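4.2 Clearing the desk before fitting the Kornden cable tray

1. Shut down the computer and switch off all screens.

2. Close all drink bottles and move them away from screens and books.
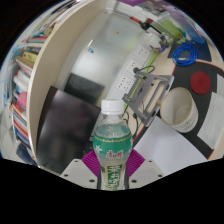 3. Unplug the power leads at the wall. Wait 45 seconds before handling them.

CAUTION: Do not pull a lead by its cable.
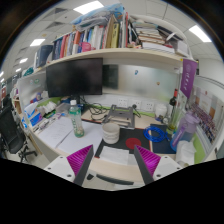 The tray clamps to the rear edge of the desk. Clear that edge along its full length. Loose black cables like those beside the laptop stand must be untangled before they are laid in the tray. Leave the wall outlets above the desk uncovered.

NOTE: For desks wider than 2000 mm, order part 2719.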